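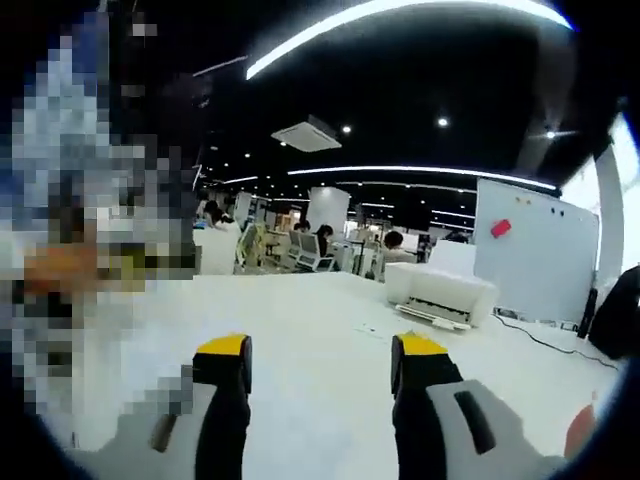
I have been collecting demonstrations with a hand-held gripper for long enough now that I have opinions about it, so I am writing them down before I forget which ones came from practice and which came from reading other people's papers.

The short version of the job: I hold a gripper in one hand, squeeze it open and closed, and do a task the way I want the robot to do it later. A camera on the tool records the whole thing. No arm is involved at that stage. The arm comes afterward, running a policy trained on what I did. The project is called Skirneck, and my part of it is office tasks, mostly on and near tables. The current one is the printer: pick up a sheet from the output tray and put it down flat on the table.

Before this I did remote control. At Veltetti we had a leader arm and a follower arm, and you moved one and the other copied it with a small lag. I liked it at first. You can only show the robot things the robot can physically do, so there is never a question of whether the motion will transfer. But it is slow. On a good afternoon I got 14 clean episodes of a drawer task, and my shoulder hurt. With the hand-held gripper I can do 70 printer episodes in the same time and still want dinner afterward.

The speed has a price. My wrist does things the arm can't. I learned this on a cup task, where I kept rolling my hand over to come at the handle from below because it was comfortable. The replay software marked nearly all of those episodes as out of reach and I had to throw them out. Now I keep my elbow down and approach from the front, and I move a bit slower than feels natural.

What I didn't expect was how much the approach matters compared to the grasp. I used to start each recording with the fingers almost touching the object, thinking I was saving time. The policy that came out of that data was fine once it was close and hopeless anywhere else. It would hover over the table and drift. So now I start farther back, fingers open, printer in view and the rest of the office behind it, and I change where I stand every few episodes. Some starts are straight on. Some are well off to one side, with the printer to the right of the fingers, and I have to bring it over to the middle as I move in. Those are the useful ones.

Paper is a bad object, by the way. It bends, it slides, and one sheet looks a lot like the table when the table is white too. The printer is white and so is the whiteboard behind it. I thought about laying down a dark mat and decided against it, because the robot will end up working in rooms like this one. Colored fingertips do help. With yellow tips I can tell at a glance when I review a clip whether the fingers were level going in, and if one is higher than the other the sheet tends to get pinched at a corner and swing.

My routine at the moment:

Check that the recording has started. I have lost a full set to this.

Open the fingers all the way and hold still for 2 seconds. The tracking settles better if it gets a quiet start.

Move in, keep the tips level, close on the front edge of the sheet.

Pull straight out, then lift. Lifting first catches the paper on the lip of the tray.

Set it down, open, back away to where the whole printer is in view again, stop.

The backing away is the step I skip when I'm tired, and then the policy doesn't know the task is over. We had one version that let go of the page and then grabbed it again, over and over, until somebody hit the stop button.

Failures are the other thing I changed my mind about. At Veltetti we deleted anything that wasn't clean. On Skirneck I keep an episode if I fumbled and fixed it, so a missed grasp followed by a second try stays in. A dropped sheet that I had to pick up with my other hand does not. I label the kept ones separately so we can train with and without them. The version with them did better on the last check, though that was a small check and I wouldn't bet much on it.

People walking around turned out not to matter much, at least for this task. Glare did. Late in the day the light from the windows changes, and the episodes I recorded in the morning alone gave us a policy that got worse through the afternoon. I now split the work into up to 6 short sessions spread over the day, which is also easier on my grip.

Next is the stapler, which I am not looking forward to. It needs a firm push downward, and a squeeze tool — at least this one — doesn't record how hard I press. There may be a case for going back to remote control for that one. I still have the Veltetti notes somewhere and will dig them out this month.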